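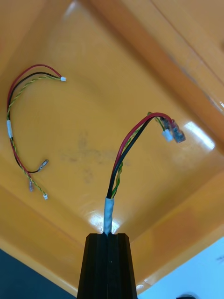 Liliana Longo在课程讨论区提出，线束类零件的抓取成功不应以夹爪闭合为判据，应以包扎段进入两指之间、且提起后端子侧仍可自由摆动为判据。本讲采用这一定义，下文所称“成功”均按此理解。

第六讲 线束抓取的腕部视觉策略学习
讲义日期：2019年2月18日

6.1 问题设定

线束属于可变形线状物体（DLO）。与刚体零件相比，其位姿不能用六个参数描述，同一根线束落入料盘后的形状每次不同。本讲讨论的对象由红线、黑线和一对绞合的黄绿细线组成，中段用白色胶带包扎，端部有白色小连接器和压接端子。料盘为橙黄色，底面有光泽。

任务定义如下。初始状态：料盘内有一根或多根线束，形状任意。目标状态：夹爪夹住其中一根的包扎段，将其提离盘底。约束：不得夹持端子，不得夹持绞线段，提起过程中不得带动另一根线束。

选择包扎段作为抓取部位，理由有两条。第一，包扎段内各线的相对位置固定，局部刚度高于其余部分，可近似为短圆柱。第二，后续插接工序需要端子侧保持自由，夹持点若过于靠近端子，末端调整余量不足。

6.2 观测与动作

观测由两部分组成：腕部相机图像，以及夹爪开度和末端位姿。不使用外部固定相机。腕部相机的优点是手眼关系不随机械臂运动改变，策略学到的是图像中目标相对于两指的位置关系，料盘移动后无需重新标定。缺点是视野随末端下降而缩小，且手指本身会遮挡目标，这一点在6.4节展开。

动作为末端位姿增量加夹爪开合指令。位姿增量在末端坐标系下表示。若在基座坐标系下表示，同一抓取动作在料盘不同位置对应的数值不同，数据利用率下降。

策略记为 π(a | o)，输出为一段动作序列，执行前半段后重新推理。序列过长时对线束滑移的反应迟缓，过短时相邻两次推理的结果不一致，末端出现抖动。课程代码库Kinolo中该长度为可配置项，作业二要求自行扫描。

6.3 数据采集与筛选

演示数据由操作员遥操作采集，共815段。经筛选保留740段用于训练。剔除条件：

（1）夹爪闭合时包扎段不在两指之间，事后通过二次调整补救的；
（2）末端与盘壁发生接触的；
（3）图像与位姿时间戳错位超过一帧的。

关于条件（1）需作说明。补救动作本身含有有用信息，直接剔除会使策略缺少从偏差状态恢复的样本。Cirillo组的做法是将这类片段截断，仅保留补救部分，作为单独的子集混入训练。本讲的基线没有采用此做法，以便单独观察筛选的影响。学生可在作业中比较两种处理。

采集时应随机化的因素：线束朝向、线束开口方向、线束与盘壁的距离、盘内线束的多少、末端初始位姿。不应随机化的因素：夹爪型号、相机安装角度。后两者一旦改变，图像中手指的位置随之改变，等同于更换了观测空间。

标注方面，每段演示只标三个时刻：开始下降、闭合、提离。标注工具为Postby，导出格式见附录。线束的形状不作标注，策略从图像直接回归动作，中间不显式重建中心线。

6.4 遮挡与反光

末端接近盘底时，手指可能盖住线束的一部分。此时单帧图像不足以确定被遮挡段的走向，只能由两侧露出的线段推断。

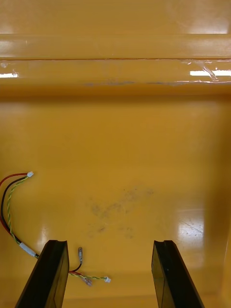 被手指遮住的那一段线束，策略凭什么判断它的位置？

依靠历史帧。下降前的图像中该段尚可见，将前若干帧特征与当前帧拼接后输入，策略即可利用遮挡之前的信息。若只输入当前帧，则只能利用遮挡两侧可见线段的连续性，在线束弯曲较大时误差明显。

历史帧的引入有副作用。演示中末端运动平滑，前后帧高度相关，策略可能学成“延续上一步动作”，对图像内容不敏感。抑制方法包括对历史帧做随机丢弃，以及不把历史动作作为输入。基线同时使用两者。

盘面反光是另一类干扰。光滑塑料在顶部照明下形成白色亮斑，其灰度与白色连接器、白色胶带接近。区分依据是运动规律：镜面反射形成的亮斑随相机移动而在盘面上滑动，包扎段在盘面上的位置不变。单帧网络无法利用这一差别，这也是采用多帧输入的第二个理由。

盘底的灰色污迹位置固定，风险在于策略可能把它当作定位参照，料盘更换后失效。检查方法：保持线束与末端的相对位置不变，平移料盘，比较输出动作。输出变化显著的，说明存在对背景的依赖。亮度与色调增强对该问题作用有限，随机遮挡背景块更有效。

6.5 训练与评估

训练每1,000步保存一次权重。验证损失与实际抓取表现的相关性较弱，不能据此挑选权重，须上机测试。原因在于损失对整条轨迹取平均，而决定成败的是闭合前的一小段，其样本占比低。可对该段加权，权重过大会使下降阶段的轨迹变差。

每个待测权重执行33次试验，初始摆放按预先生成的清单复现，不同方法使用同一份清单。失败按以下类别记录：

A类：两指闭合后未夹住任何线段；
B类：夹住绞线或单线，未夹住包扎段；
C类：夹住包扎段，提起时带动相邻线束；
D类：夹住包扎段，提离过程中滑脱。

A类与B类属于感知或定位误差，改进方向是观测与数据。C类与抓取顺序有关，线束交叠时应先取上层者，单纯增加演示不一定能解决。D类多由夹持力或指面几何引起，与策略无直接关系，但统计时仍计入失败，不得剔除。

报告结果时应给出各类别的次数，不应只给总成功率。试验次数较少时，总成功率的置信区间较宽，两种方法相差数次不足以下结论。

6.6 作业二

（a）在Kinolo中复现单帧与多帧两种输入，其余设置保持一致，提交四类失败的统计表。
（b）改变动作序列长度，绘制末端加速度均值随长度变化的曲线。
（c）按6.4节的方法检查背景依赖，说明料盘平移的方向与幅度。
（d）选做：将被剔除片段中的补救部分加入训练集，讨论对B类失败的影响。

实验须在Esura工作站上进行，上机时段提前登记。作业于9月前归档，供下一届课程对照使用。

下一讲：已夹持线束的端子位姿估计与插接前对准。预习材料为讲义附录二中的手眼标定推导。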